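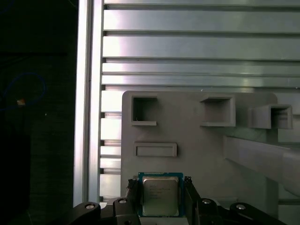 Procesador de sobremesa, con el disipador térmico integrado a la vista.

Limpieza y conservación de equipos informáticos en el hogar
Servicio de Orientación al Consumidor de Mirnia – Hojas prácticas, núm. 259

El polvo doméstico es la causa más frecuente de las consultas que recibe este Servicio sobre ordenadores ruidosos o que se apagan sin aviso. La presente hoja recoge las pautas básicas para el mantenimiento de un equipo de sobremesa en la vivienda. No sustituye a las instrucciones del fabricante, que prevalecen en todo caso.

Ubicación
El equipo se colocará sobre una superficie firme y elevada del suelo, nunca sobre alfombra. Conviene dejar libre la parte posterior y no cubrir las rejillas con papeles, cortinas o mantas. Se desaconseja la cocina: la grasa en suspensión se adhiere a los ventiladores y retiene el polvo con mucha más fuerza.

Limpieza exterior
Antes de empezar, apague el equipo y desconecte el cable de alimentación. Utilice un paño de microfibra ligeramente humedecido en agua para la carcasa, y un pincel de cerdas suaves para las rejillas. Los limpiacristales con amoníaco pueden dañar el revestimiento de las pantallas. El producto se aplica siempre sobre el paño.

Limpieza interior
Bastará con una revisión cada 4 meses en viviendas con animales y dos al año en las demás. Retire la tapa lateral, toque una parte metálica sin pintar para descargar la electricidad estática y aplique aire comprimido en pulsaciones cortas, con el bote en posición vertical. Sujete las aspas del ventilador con un dedo mientras limpia. El aspirador doméstico no es adecuado para esta tarea.

Pasta térmica
Si se desmonta el disipador, es preciso retirar la pasta antigua con alcohol isopropílico y un paño que no suelte pelusa, y aplicar pasta nueva antes del montaje. El procesador se toma por los bordes – sin tocar los contactos – y, fuera de su zócalo, se guarda en un estuche antiestático.

Residuos
Los botes de aire vacíos y los componentes averiados se entregan en el punto limpio. El de Trullby admite pequeños aparatos también los sábados por la mañana.

Texto: Cecilia Boateng. Revisión técnica: Chaiwat Sukprasert.
Consultas: extensión 3664, en horario de mañana.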